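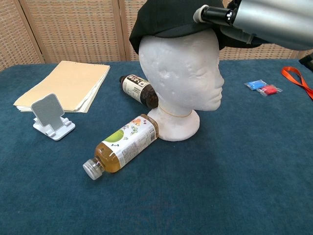

A robot arm grips a cap at the brim on a foam head in the Tatside lab.

Putting a hat on someone else's head is one of those small jobs most of us learned as kids, probably on a patient grandparent or a less patient dog, and I don't suppose many of us have given it a thought in the years between. I certainly hadn't, until I spent a long and very pleasant January afternoon at the Tatside lab, where a small research group has given it more thought than I would have believed possible. They gave me a good chair and a cup of coffee, and I stayed much longer than I had planned.

The project is called Bravix, and its subject is what a robot should do in the last inch of a task. Getting an arm to carry a cap across a table is old news. The trouble starts when the cap meets the head. Fabric bends, the brim tips, the band catches on the forehead, and the camera that was so useful a moment ago is now looking at the back of the gripper. An arm that simply keeps following its planned path will push the whole head over (I saw this happen, and I'm afraid I laughed), or it will let go too early and leave the cap perched like a bird about to take off.

The group's answer is a method they named Shao, and as best I can explain it, it works by letting the arm change its mind. Up to the moment of contact the robot goes by what it sees. Once it feels resistance it begins to trust the forces at the wrist more and the picture less, sliding from one to the other over a fraction of a second. If the push comes back stronger on one side, the arm eases off, tilts a little, and tries again from there without going all the way back to the start. It looks a lot like what your own hand does when you're dressing a wriggly toddler, though the toddler is harder!

To teach it, people guided the arm through 501 caps-on and caps-off demonstrations, and of those they kept 300 for training. The others weren't bad, I was told, just too much like one another. A person who has put a cap on a foam head all morning gets awfully good at doing it the same way every time, and sameness is the last thing you want when you're teaching a machine to cope with surprises. So the group moved the head, turned it, and laid everyday clutter around it: bottles on their sides, folders, a phone stand, a lanyard. The clutter matters a good deal, because a tidy table makes a robot look smarter than it is.

Then came the testing, in roughly 200 trials with the head in positions the robot had never met. The older approach, vision all the way, tended to fail right at contact. With Shao the cap ended up seated far more often, and when the first try went wrong the arm usually rescued it within 3 more nudges. Soft knitted hats are still a sore point. They fold under themselves, and the wrist feels almost nothing while they do it.

A second arm is being set up at Stovbridge, across the river, to see whether the same training carries over to a gripper with a different shape. The hope, some way down the road, is help with dressing for people whose shoulders or hands won't cooperate anymore, and the group is careful to say that a foam head doesn't flinch or turn around to talk to you. Before anyone living sits in that spot they want a head that moves, and they were sketching the neck joint for it on the whiteboard when I finally put on my own hat and went to find my car.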